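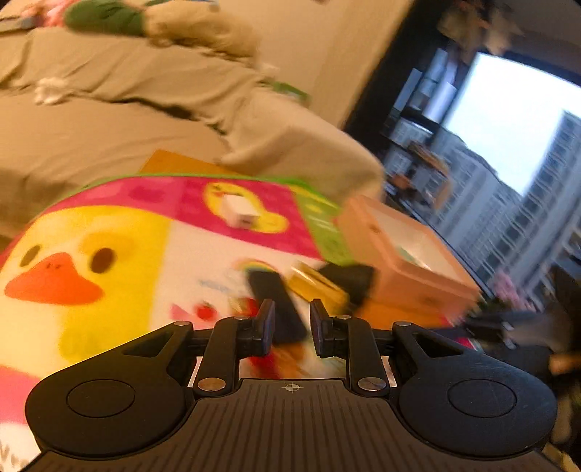
The duck box, next to the bed.

Storing soft-sided printed boxes without crushing them

Posted in Home > Storage and Organizing by Stirnel82 – July 4, 2024

I am clearing the bed and floor area of a bedroom and need a storage method for printed boxes. The one in the photo is typical. It has a cartoon duck face on a white background and slightly rounded sides that give when pressed. I have 19 of these in different sizes and want to keep them for the printing. The contents don't matter to me.

The constraints are as follows. The only free volume is under the bed, where the clearance is 4 inches at the lowest slat. The closet shelf is already full. Flattening is possible for some of them, but two that I flattened in June cracked along the folds and the ink came off in a line. I also tried stacking them upright inside a larger carton, and the bottom row bowed after a few weeks.

Is there a way to flatten this kind of box without damaging the print, or should I give up and store them at full volume? I would also like to know whether the bed area has to be emptied first or whether I can work through it in sections.

breltton_attic
4 replies on this board

Cracking along a fold usually means the board was folded against its original score, or folded too fast when it was very dry. Check for the factory glue seam before doing anything else. On most cartons it runs down one back edge. Open that seam and the box will lie flat along the scores it already has, with no new folds across the front.

To open the seam, slide a thin, dull blade under the loose end of the flap and work along it in short strokes. A butter knife is too thick. If the surface layer starts to lift, stop and come in from the other end. Warm air from a hair dryer on the low setting softens some glues – test on the bottom flap, where a mark won't show.

Once flat, put a sheet of plain uncoated paper between each box and the next, and lay the stack on a rigid board. Flattened, 19 small cartons should fit under your 4 inch slat easily. Don't put weight on top for the first day, then use an even load such as a second board with a few books on it.

If a box has no seam, or if it is a padded or plastic package that only looks like a carton, leave it alone. I can't tell which yours is from the picture. Those do better at full volume, filled with crumpled paper to just short of tight.

As for the bed, clear the bed first and the floor second. The bed is then the sorting surface and you can keep the keepers in one row at the head end.

Skjelbred821

just cut the fronts off and put them in a binder. did this with cereal boxes, takes up no room at all

wikimia_shelf

Cutting the fronts off works if the front panel is all you want, but you lose the side printing and it can't be undone. I would photograph all sides before choosing.

One correction to the first reply. Low heat is fine for glue, but keep it away from any glossy film layer. The film shrinks before the board does and the panel curls toward the printed side. I had one curl that way and it never went flat again under any load.

For the ones that must stay at full volume, the bowing came from stacking. Use a single layer in a shallow lidded bin and put the heaviest box in a corner. Anything taller than 4 inches obviously won't go under the bed, so measure each one on its shortest side before buying bins. Measure the bins with the lid on as well – the size printed on the label often leaves it out.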